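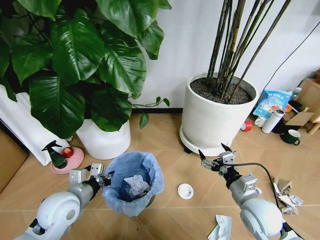 Wastebasket

A wastebasket (also wastepaper basket, trash can, or in British usage a bin) is a small open container kept indoors for dry household or office trash. It is usually low enough to sit beside a desk, a bed or a row of houseplants, and light enough to carry to a larger can with one hand. It is one of the most widely owned household objects in the world, and a surprisingly varied one!

Contents: Form and size; Liners; What goes in; Placement; Floor pickup; In the Kollwood survey; See also

Form and size

Most wastebaskets are round and slightly tapered, so that empty ones can be stacked for shipping. Square and oval types exist and fit better into corners, but a round rim has no weak spots and holds a bag more evenly. Wicker, sheet metal, wood, felt and plastic are all common. Makers of basketware in the river town of Plodau wove willow wastebaskets with a flat, doubled rim, a shape still called a Plodau basket by collectors (and still lovely to look at, even when full of envelopes).

Lids are rare. A wastebasket meant for paper gives off little smell, and the open top is the whole pleasure of the thing: a balled-up draft can be dropped, tossed or banked off the wall.

Liners

A liner is a thin plastic bag set inside the basket with its edge turned down over the rim. The fold keeps the bag from sliding in when something heavy is dropped, and the extra length is either left to bunch around the outside or gathered in a knot. Translucent liners in pale blue, white or gray are popular for paper, as they let a person check the contents before tying the bag. Air trapped under a new liner makes it balloon upward. Pressing the bag down along the sides, or making one small hole near the base of the basket, cures this.

Translucent liners also come in handy for sorting, and some households give each color its own job.

What goes in

The classic contents are crumpled paper, tissues, wrappers, receipts, string and pencil shavings. Crumpled paper takes up far more room than flat paper. A basket that looks full to the brim may hold only a few dozen sheets, and a firm push with a flattened piece of card will often win back half the space.

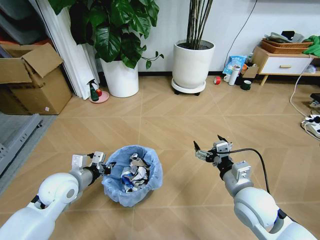 This page was last changed in July.

Some small items are better kept out. Clean cardboard and paper can go to recycling where it is collected, caps and lids are often accepted back on their bottles, and fruit scraps belong with the compost. Wet things spoil a paper load quickly.

Placement

A wastebasket works best within arm's reach of where trash is made. Beside a wall it is out of the walking path, and on a hard floor it can be slid out with a foot. Wood-look flooring, with its herringbone or straight-plank patterns, is easy to sweep around a basket, though a metal one may need felt pads.

Indoor gardeners are great users of the wastebasket. A small one among the planters catches yellowed leaves, clipped stems and plant tags, and it is a natural neighbor to the spray bottle. Trailing vines should be lifted clear before the liner is changed, or a tendril can end up tied into the knot.

Floor pickup

Paper that misses the basket is traditionally picked up by hand, larger pieces first. Wrappers and loose scraps can be bunched together on the way, which saves trips. Flat objects such as bottle caps and jar lids are the tricky ones, as they lie close to the floor and give the fingers little to hold. Sliding the lid against a baseboard until one edge tips up is a very satisfying fix.

In the Kollwood survey

The Kollwood household survey asked 209 homes to keep a diary of their wastebaskets for a month. The average home had around 3 baskets in regular use, and 40 homes reported one that was used for something else entirely, such as umbrellas, yarn or rolled-up posters. Emptying was most often done on a Sunday. The 2 homes that owned no wastebasket at all both used paper bags hung on a doorknob.

See also

Bin liner
Dustpan
Foltard rim (a rolled metal edge)
Paper recycling
Ursu stand
Umbrella stand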